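Working Group on Safe Practice for Picking Cells
Minutes, March 10, 2020

Present: Britinance, Fidwood, Coelho. Apologies: Moltow.

1. Minutes of the February meeting
Approved with one spelling correction.

2. Speed limits near people
Fidwood proposed 500 mm per second with the gate open and 1500 with it closed. Coelho asked for 1000 with the gate closed until the stopping tests are repeated. Agreed at 1000, to be looked at again next time.

3. Finger pads
Draft wording: check pads for wear every 2000 picks and log the check. Britinance thinks this is too often for light boxes. Left open.

4. Bins
Clear bins stay in the guide. Boxes in a row must leave room for both fingertips.

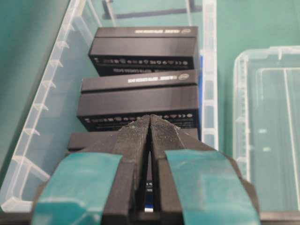 Coelho will write up the clearance rule and send it to all members, Moltow included. Tape on fingers is allowed if it stays clear of the pads.

5. Other business
Fidwood reported that the sign-off form still has the old section numbers. Britinance to fix.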